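[olladard-household] Re: Stiff towels, again
Thread: 16 messages

On Sunday, Purves wrote:

> Sorry to drag this up when the list has only just recovered from the kettle
> thread. Since we moved over the hill to Olladard every towel we own has
> turned to cardboard. My husband says it is the water. My mother says it is
> me. I have tried more softener, less softener, vinegar and a tennis ball,
> and the shop in Drarner has sold me a tub of Gernico which says on the lid
> that it "restores bounce". Has anybody found anything that works, or do I
> just stop drying my face?
>
> Also, is it true you shouldn't use softener on towels at all? I read it
> somewhere and then read the opposite on the same page.

Welcome to the valley. Your mother and your husband are both a bit right, and I would keep that from each of them for as long as you can manage.

The water first. Ours comes up through chalk, and you can tell by looking inside any kettle between the bridge and the old dairy (I know, I know, we said no more kettles). The hardness uses up a good share of your detergent before it gets anywhere near the dirt. What's left over turns into a sort of scum that settles in the loops of the towel and sets there. So if you moved from somewhere with soft water and carried on with the same scoop, you've been washing in half a dose without knowing it. The packet will have a little table on the back with columns for soft, medium and hard. You want hard. I had lived here for years before I read mine, and only then because I was waiting for a pan to boil.

Then the softener. It works by leaving a coating on the cotton, and the coating feels lovely in the airing cupboard and does nothing for you when you are standing on the bath mat dripping. On a towel that already has scum in it you are putting a second layer over the first. I'd leave it out altogether for a month. They'll feel worse for a wash or two. Keep going.

The fluffy synthetic ones are another matter. Microfibre doesn't go stiff the way cotton does, but softener clogs it, and a hot tumble dryer can ruin the pile for good. Wash it cool, keep it away from the cotton ones, which shed all over it, and let it dry on anything you can throw it over. 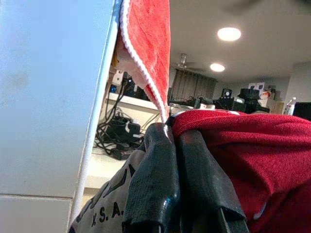
Evander Menzies

Now, how to rescue what you've got. This is the method I posted in the spring, when it was received with what I'll call calm.

Take the towels two at a time. I mean 2, and I mean full-sized ones, whatever size your drum is. They need room to move about or nothing comes out of them. Wash them at sixty with no detergent at all and a cup of washing soda in the drum. Have a look partway through. If the water has gone frothy, that is old detergent coming out, and you are allowed to call the family in to see it. Mine came once.

Run the same wash again until there's no froth to speak of. Then do one ordinary wash with the proper dose for hard water, no softener, and the extra rinse switched on if your machine has one. Hang them up while they're damp and heavy and give each one a good hard snap first, by the short edge. The snap does more than any product I've paid for. It lifts the loops before they can dry flat, and it annoys the cat.

On vinegar: I used to be in favour and I've gone off it. A little in the rinse will shift some of the scale, but it isn't kind to rubber seals if you do it every week, and I have bought one door seal in my life and didn't enjoy it. If you like it, use it once and then put it back with the chips. And please don't mix it with the soda in the same wash. They cancel each other out and you're left with slightly salty water and a sense of having done something.

On the tennis ball: it only helps in a tumble dryer. I mention this because you didn't say where you were using it.

On Gernico: I had a tub. I weighed the powder out properly, the way the leaflet asks, and got through all 900 g of it with no change that I could feel. Someone further down the valley swears by it. It may be that she also started reading the back of her detergent packet at the same time, and I've been too polite to ask.

The other half of your trouble is October. From now until the spring there is no drying weather to speak of on our side of the hill, and a towel that hangs in still, cold air for two days will come in like a roof tile however well you wash it. Cotton needs to be moved about as it dries. That's all wind is doing for you. If you have to dry indoors, put things near a door that gets used, turn them over at bedtime, and don't leave the clean washing in a heap meaning to get to it after supper.
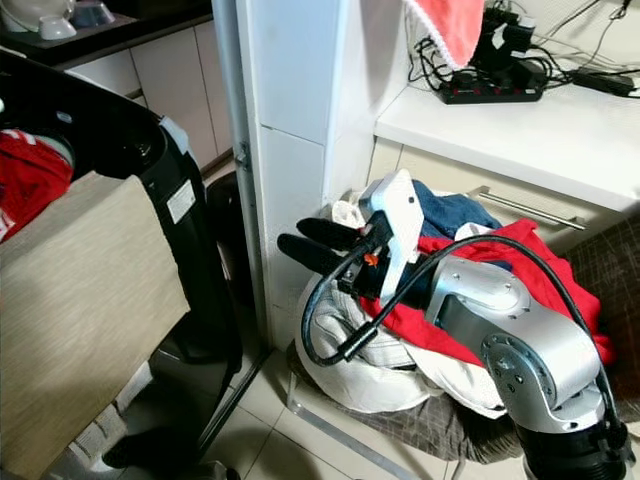 It goes musty at the bottom of the pile first, and then you're washing it all over again, which is how people round here come to own so many towels. If you've only the one airer, hang half the load and leave the rest until the first lot is dry. It sounds slower, and you'll curse me on the first evening.

For what it's worth, I went back to see whether the list had ever settled this. The archive search found 2,705 messages with the word "towel" in them. A fair number are about a towel that was left at the swimming baths, and that discussion got quite heated, but the rest are us, going round and round on softener. I can report that opinion is divided and the spelling has improved.

One more thing, and then I'll let somebody else have a go. Clean the machine. All that scum has been sitting somewhere, and your towels have been through it every week. Front-loaders keep theirs in the folds of the door seal and in the drawer. With a top-loader, look for the lint filter on the wall of the drum if yours has one. Empty it, rinse it under the tap and click it back in. Then an empty hot wash with a bit of soda, and leave the lid or the door open afterwards so the inside can dry.
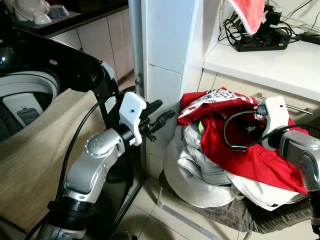

Top-loader with the lid up.

Let us know how the first soda wash goes, Purves, and in particular whether there was froth. If there was none whatsoever, then I'm wrong about the scum and we'll have to talk about your spin speed. I have views on spin speed, but they can wait for their own subject line.

Evander

PS. Whoever borrowed the long clothes prop after the fete, I would like it back before the wind does pick up. It has green tape round one end. I'm not cross yet.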